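4. Effect of fullness on the behavior of hung curtains

4.1 Terms and fabrics

Fullness is taken here as the width of the flat fabric divided by the width of the rail it hangs from. A curtain at a fullness of one hangs flat. A curtain at a fullness of two carries twice as much cloth as the rail is long, and the surplus goes into folds. Trade literature often gives the same quantity as a percentage of added fabric, and the two conventions are easily confused when old purchase records are read. All values in this section are ratios.

Two fabrics were compared. Montoya is a heavy napped cotton of the kind sold for stage use. Sullari is a lighter polyester cloth, closely woven, with little nap. Both were bought as finished panels with a plain heading tape and a weighted hem, and both were hung for 14 days before any reading was taken. The purpose of the hanging period was to let the packing creases fall out. Creases of this kind are not folds in the sense used below. They run in any direction, they are shallow, and they can be found on any cloth that has been stored flat or laid over a surface (Figure 1).

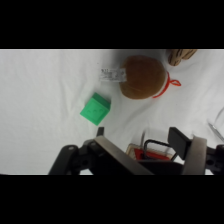

Napped cotton lost most of its creases in the first days of hanging. The polyester kept them longer, and in several rooms a faint horizontal line from the packing board was still visible at the end of the period. Steaming would have removed it. It was avoided so that all panels would have the same history, and because shrinkage after steaming had been reported by one of the installers.

4.2 Rooms and readings

The readings were taken in 20 small rooms in two buildings, Zotik and Skivell. The rooms in Zotik have plastered masonry walls and hard floors. Those in Skivell are partitioned with drywall on metal studs, and several have thin carpet. None has a fixed acoustic treatment on the walls. Reverberation time was measured in each room with the rail bare, then with the curtain drawn flat, then with the same rail filled to a fullness of two. Furniture was left in place between conditions. Doors were kept shut, and the ventilation was turned off where the building staff allowed it.

The order of conditions was not balanced. The bare rail always came first, for practical reasons of access, and the flat curtain always came second. Any slow drift in temperature or humidity over the course of a visit would therefore appear as part of the curtain effect. The visits were short, and repeat readings with the rail bare at the end of a visit showed no change that could be separated from the spread of the readings themselves.

In both fabrics, added fullness shortened the decay mainly in the middle and upper bands. The change in the lowest bands was small and in some rooms could not be seen at all. The cotton gained more than the polyester. In the polyester the gain was uneven from room to room, and the rooms with the smallest gain were those in which the rail was fixed close to the wall — an arrangement that leaves the back of each fold pressed against the plaster.

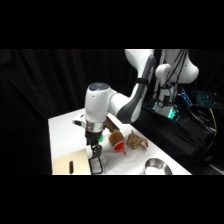 Bradley Bramwell objected, on reading an earlier version of this section, that fullness and weight per unit of wall area had not been separated. A curtain at a fullness of two puts twice the cloth in front of the same wall, he wrote, and the gain "may belong to the cloth and owe nothing to the fold." He proposed a third condition, in which two flat layers are hung one behind the other with no gap between them.

The condition was added in January in the rooms that were still available, all of them in Skivell. With the cotton, the double flat layer recovered part of the gain but fell short of the folded curtain in the upper bands. With the polyester, the double layer and the folded curtain could not be told apart. Bramwell's objection therefore stands for the lighter fabric. For the heavier one, the shape of the hang appears to contribute something of its own, although the number of rooms is too small to say how much.

4.3 Regularity of folds

A ratio of widths says how much surplus cloth is on the rail but says nothing of how the surplus is distributed. Machine-pleated headings force an even spacing. Plain tape with ties does not, and the folds settle where the cloth and the person hanging it leave them. Marjorie Yeoman sorted the installations into even and uneven groups from photographs, without knowing the room or the readings. The sorting proved harder for dark cloth than had been expected. The black curtain behind the white machine in Figure 2 is typical of the difficulty: its folds are vertical and soft, and against so pale a subject an exposure that suits the foreground leaves little tone with which to judge their depth. For this reason Yeoman was also given the option of returning no judgment, and used it for a number of the black panels.
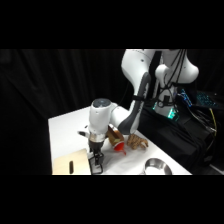

Evenness had no clear relation to reverberation time in either fabric. It did have a relation to opinion. In a separate questionnaire, 49 regular users of the rooms were asked whether the curtain had made speech easier to follow, and those who used rooms in the even group were more likely to say that it had. The curtains were in full view while the form was completed, so that appearance and hearing were judged together. Cloth that hangs in soft vertical folds, as the curtain in Figure 3 does, may simply look as though it ought to quiet a room. The questionnaire cannot distinguish this from a real difference in clarity, and speech intelligibility was not measured directly.

Two further limits apply. The hem weights supplied with the Montoya panels were heavier than those in the Sullari panels, and a heavier hem tends to pull folds straight. Track height also varied between the buildings, which changes the length of cloth below the heading and with it the way a fold opens toward the floor. Both factors are carried into the model in Section 5 as room-level terms.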